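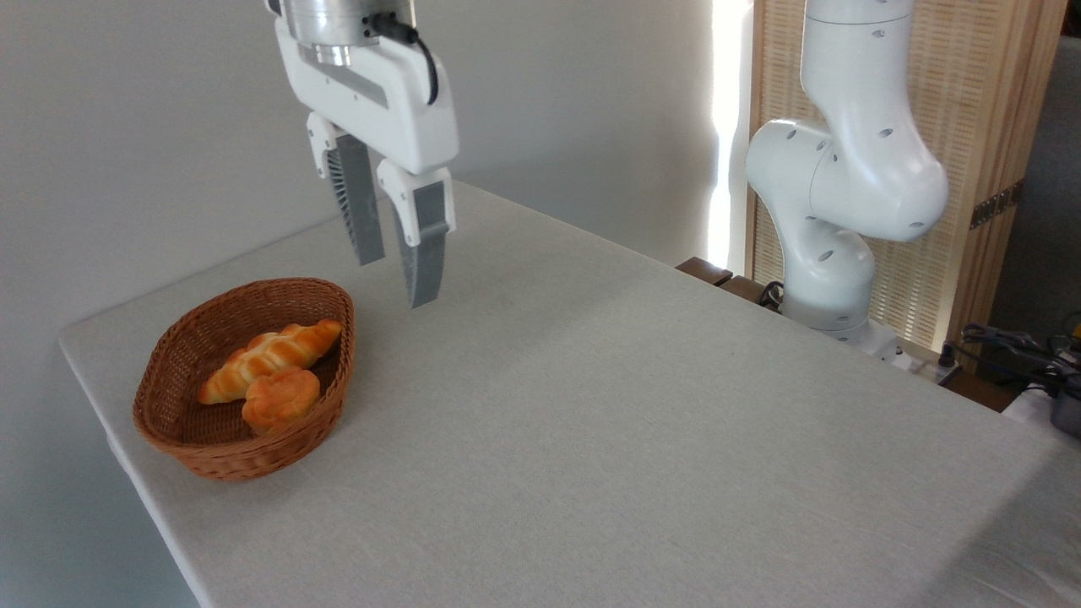 Renata Grabowska
Cell Setup and Service, Clustimholm

The Watthorpe two-arm table cell

Handles bread. Has no opinion about bread.

Supplied as a pair of white arms, grippers and a table. You provide the tablecloth, if you must. We suggest linen and low expectations.

Looking after it

Fingers: open them fully and park the gripper clear of the basket before you touch anything. Wipe both pads with a damp cloth. Crumbs love the fins on the finger, and a soft brush will get them out. A butter knife will too, once, and then you'll be ordering fingers.

Cable: leave slack at the wrist. A cable pulled tight looks very tidy until the wrist turns.

Base bolts: check every 100 hours. If 2 are loose, check the rest.

Cloth: smooth it flat, then teach the basket position again. Yes, again.

Spares
Finger pad set, 2 per pack
Wrist cable
Fin brush (see butter knife)

Orders go to Sheila Crabtree at the Drunbridge counter. Have your serial number ready, she will ask.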